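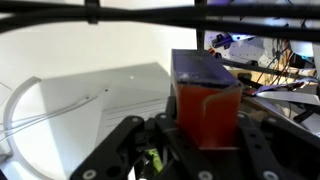
*A small upright box with a translucent red-orange body and a dark top.*

# Desk box

A **desk box** (also *small box*, *bits box*, or in my family just *the tin*, even when it's plastic) is a little lidded or flapped container that lives on a desk and holds things too small to be left lying around. I've been writing entries for this household encyclopedia for years and I can't believe I did shelf brackets before I did desk boxes! They're everywhere. I have one next to my elbow right now with two erasers and a dead watch battery in it.

This entry covers the small ones, the kind you can pick up with one hand. For the bigger ones with handles see the section on storage boxes further down, and for drawers see *Drawer insert*, which Quentin Riviere wrote and which is much tidier than this.

## What counts

I go by size and by habit. If it fits comfortably in your palm and it has been on the desk long enough that you've stopped seeing it, it's a desk box. It can be cardboard, plastic, metal or wood. It can have started life as packaging, and a lot of the best ones did. Mint boxes, card boxes, the box some charger came in that felt too nice to throw away (we all have that one).

Nesma Saber, who edits these pages with me, thinks a desk box needs a lid. I don't agree, and we've gone back and forth on the talk page enough that I'll just record both views. Her point is that without a lid you've got a tray. Mine is that plenty of boxes lose their lids in the first month and go right on being boxes.

## Names and where they come from

The word *box* is old and I'm not going to pretend I can do its history justice. What I can tell you is what people call the small ones. In Clellberg, where I grew up, the stationery counter sold them as "pin boxes" whether or not there were any pins. My aunt said "button box" for everything, including the one full of fuses. On the old Golero price lists they're "desk smalls," a name I love and have tried to bring back with no success at all.

## Materials

**Clear and tinted plastic.** My favorite, for the plain reason that you can see roughly what's inside without opening it. Tinted ones in orange, red or smoky blue hide the mess a bit while still giving you a hint. They do scuff. Mine all have little pale marks near the top from being slid under the monitor and pulled out again.

**Cardboard.** Cheap, light, easy to write on. Flaps are the weak point. A tuck flap gets opened and shut, the crease goes soft, and then one day it stands out to the side and won't go back in. You can put a bit of tape on the inside of the fold if you catch it early, and I'd do it the day you start using the box.

**White card and white plastic.** These deserve their own line! They look wonderful on a white desk, and then you can't find them. I lost a white box of pen refills on a white desk for most of February. Put a label on it, or a dot of marker, or keep it near something dark.

**Metal.** Sturdy, noisy, sometimes rusty at the hinge. Good for screws and bad for video calls.

## Sizes

There isn't a standard, whatever the back of the packet says. The Golero range I know best went by the number of paper clips a box was meant to hold, so you had the 100 and the 200, and the 200 was nowhere near twice as big. Erraji, whose boxes I mostly come across secondhand, printed the height in millimeters on the bottom. The one everybody seems to have is the 78, which stands a little too tall for a shallow drawer and so ends up living on top of the desk for its whole life. I suspect that's how half of all desk boxes became desk boxes.

## Standing up or lying down

A tall narrow box can go either way and people have real opinions. Upright takes less desk, and you can line a few of them against the wall like books. Lying down is steadier and you get at the contents without tipping everything into your hand. I stand mine up at the back and lay them flat at the front, within reach of the keyboard, and if I'm working in a hurry they all end up flat anyway.

If you do stand them up, put the heavy stuff in first. Binder clips at the bottom, sticky flags on top.

## The bigger cousin: storage boxes

Once you have more than a handful of small boxes, you end up wanting a big one to put them in. The usual kind has straight sides and a hole cut in one or both ends for your fingers, and some have ridges along the lower part. I like to keep it at the back, against the wall, with the cut-out side facing me, and leave only one or two little boxes out on the open part of the desk.

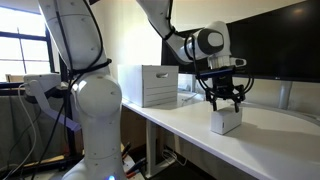

It's a good arrangement for a white desk in particular, since the big box more or less melts into the wall and the surface feels calmer. It also makes dusting quick: lift one thing, wipe, put it back. The trouble starts when the big box fills up and you begin stacking small boxes in front of it, and then on the foot of the monitor stand, and then (I'm speaking for myself here) on the windowsill.

Quentin's rule is that the big box should always have one empty space in it. I've never managed it for longer than an afternoon, but his desk is very nice to look at.

## Pens

Pens don't go in desk boxes. They're too long, for a start, and a box with a pen sticking out of it can't be closed. Give pens and markers their own holder. It doesn't have to sit on the desk, either. Mine hangs lower down, under the edge, and I was surprised how much room that freed up. See *Pen cup* for the whole business of upright versus slanted.

## Moving and sorting

Every so often you should empty them all out. I do it at the kitchen table with a towel down so nothing rolls. Tip one box at a time, or you'll be sorting until dinner. In my last go I went through 18 boxes and found three keys, none of which open anything in this house, and a Pirlow thumbtack packet with the tacks still in it!

Things I'd keep out of a desk box, learned the slow way:

- loose staples, which get into the corners and stay there
- rubber bands you've had for years, they go sticky
- hard candy
- anything that leaks, glue very much included

## Labels

Write on the end, not the lid. When the boxes are in the big box or lined up at the back you'll only see the end. Nesma uses a label maker and I use masking tape and a pencil, and both are fine. Pencil smudges on shiny plastic, so for the tinted ones I switch to a marker and test it on the bottom first.

## See also

- *Drawer insert*
- *Pen cup*
- *Monitor stand, things kept under*
- *Lid, missing*

## Still to do

I want to add a proper section on hinges, and somebody asked on the talk page for matchbox-style sliding ones, which I've left out completely. If you have one of the old Golero lists with the prices still on it, please leave me a note there, mine has a coffee ring right over the small sizes.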